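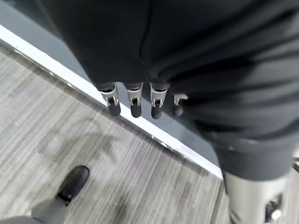

제5장 직무 분석과 직무기술서

학습 목표
직무, 직위, 과업의 차이를 구분한다.
직무 정보를 수집하는 주요 방법과 그 한계를 설명한다.
수집한 정보를 바탕으로 직무기술서와 직무명세서를 작성한다.

주요 용어
과업, 직위, 직무, 직무군, 직무기술서, 직무명세서, 결정적 사건, 현직자

도입 사례: 기베티의 빈자리

주방용품 도매업체 기베티(Givetti)의 주문관리팀에서 오래 일한 브라얀 콰드로스(Brayan Cuadros)가 5월에 회사를 떠났다. 인사 담당자 아르멜 페랑(Armelle Ferrand)은 같은 직함으로 곧바로 채용 공고를 냈다. 공고문은 전임자를 뽑을 때 쓰던 것을 그대로 가져왔고, 업무란에는 '주문 접수 및 전표 입력'이라고 적혀 있었다. 지원서는 57건이 들어왔다.

새 직원은 전표 입력에 능숙했으나 출근한 지 얼마 되지 않아 문제가 드러났다. 콰드로스가 맡아 온 일 가운데 상당 부분이 공고문에 없었던 것이다. 그는 납기가 밀린 거래처에 먼저 전화를 걸었고, 창고와 영업팀 사이에서 출고 순서를 조정했으며, 반품 사유를 정리해 목요일마다 구매팀에 넘겼다. 이 일들은 어느 문서에도 기록되어 있지 않았다. 팀장 하이케 렌츠(Heike Lenz)도 반품 정리를 구매팀에서 하는 줄로 알고 있었다.

페랑은 채용을 다시 진행하기에 앞서 해당 직무를 처음부터 조사하기로 했다. 이 장에서는 그가 밟은 절차를 따라가며 직무 분석의 기본 개념을 살펴본다.

5.1 직무 분석의 의의

직무 분석이란 특정 직무의 내용과 그 직무를 수행하는 데 필요한 요건을 체계적으로 조사하고 기록하는 과정을 말한다. 조사의 대상은 일 자체이다. 현재 그 일을 하고 있는 사람이 얼마나 잘하는지는 인사 평가의 영역이며 제8장에서 따로 다룬다. 실무에서는 두 가지가 자주 뒤섞인다. 현직자가 조사를 평가로 받아들이면 자신의 업무를 부풀려 말하거나 서투른 부분을 감추게 되고, 조사 결과는 그만큼 쓸모가 줄어든다.

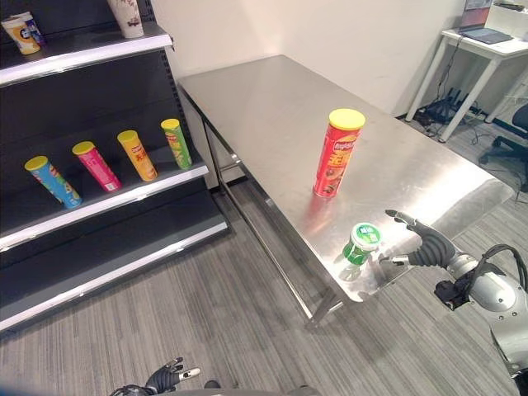 분석 결과는 인적자원관리의 여러 활동에 쓰인다. 채용 담당자는 이를 근거로 공고문을 작성하고 면접 질문을 정한다. 교육 담당자는 신입 직원이 먼저 익혀야 할 내용을 가려내고, 보상 담당자는 직무 사이의 상대적 가치를 비교한다. 업무 분장을 둘러싼 다툼이 생겼을 때에도 기준 문서가 된다.

용어를 정리해 두자. 과업은 뚜렷한 목적을 가지고 수행되는 일의 단위이다. '반품 사유를 분류하여 구매팀에 보고한다'는 하나의 과업에 해당한다. 직위는 한 사람에게 할당된 과업의 묶음이므로 조직에는 정원만큼의 직위가 있다. 직무는 내용이 비슷한 직위를 묶은 것이다. 기베티의 주문관리팀에서 같은 일을 하는 사람이 셋이라면 직위는 셋이고 직무는 하나이다. 성격이 유사한 직무를 다시 묶으면 직무군이 된다.

5.2 직무 정보의 수집

관찰법은 분석자가 현직자의 작업을 직접 보면서 기록하는 방법이다. 포장이나 조립처럼 동작이 겉으로 드러나고 주기가 짧은 일에 알맞다. 기획이나 상담처럼 판단이 많이 개입하는 일에서는 얻을 수 있는 정보가 제한된다. 월말에만 발생하는 과업도 놓치기 쉽다.

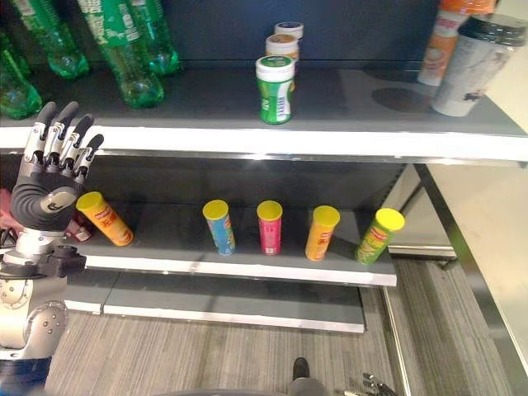 면접법은 현직자나 상급자와의 대화를 통해 정보를 얻는다. 페랑은 렌츠와 남은 팀원 피델리나 냐우이(Fidelina Ñahui)를 각각 면담하였다. 렌츠는 팀의 업무를 접수, 확정, 출고 지시라는 순서로 설명했고, 냐우이는 하루 중 전화가 몰리는 시간대와 그때 미뤄지는 일을 중심으로 이야기했다. 두 진술이 어긋나는 부분에서 빠진 과업이 여럿 발견되었다. 상급자와 현직자를 함께 면담하도록 권하는 까닭이 여기에 있다.

질문지법은 많은 인원을 짧은 기간에 조사할 때 쓴다. 비용이 적게 들고 결과를 수치로 처리하기 쉽지만, 문항이 모호하면 응답자마다 다르게 해석한다. '고객 응대를 자주 한다'와 같은 문항은 빈도를 구체적으로 묻는 문항으로 고쳐야 한다.

결정적 사건법은 성과를 크게 좌우한 행동 사례를 모으는 방법이다. 언제 어떤 상황이었는지, 담당자가 어떻게 행동했는지, 그 결과가 어떠했는지를 차례로 적는다. 일상적인 과업이 누락될 수 있으므로 다른 방법과 함께 사용한다.

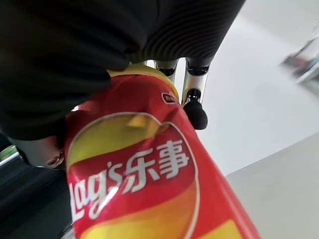 어느 방법을 택하든 분석자는 수집한 내용을 현직자에게 다시 보여 주고 확인을 받아야 한다. 냐우이는 초안을 읽고 두 군데를 고쳤다. 거래처 신용 한도를 조회하는 일이 빠져 있었고, 출고 순서를 정하는 권한이 실제보다 크게 적혀 있었다.

5.3 직무기술서와 직무명세서

직무기술서에는 직무명, 소속, 보고 체계, 직무 개요, 주요 과업, 권한의 범위, 작업 조건을 적는다. 과업은 동사로 끝나는 짧은 문장으로 쓰고 중요도나 소요 시간이 큰 것부터 배열한다. '기타 상급자가 지시하는 업무'라는 항목은 널리 쓰이지만, 이 항목에 해당하는 일이 매주 반복된다면 별도의 과업으로 올려야 한다.

직무명세서는 그 직무를 맡을 사람에게 요구되는 지식, 기술, 경험, 자격을 기록한 문서이다. 요건은 반드시 과업에서 도출한다. 전임자가 무역학을 전공했다는 사실만으로 전공 요건을 넣어서는 안 된다.

표 5-1은 페랑이 작성한 주문관리 담당자의 직무기술서이다. 기존 공고문의 업무란과 비교하면서 읽어 보기 바란다.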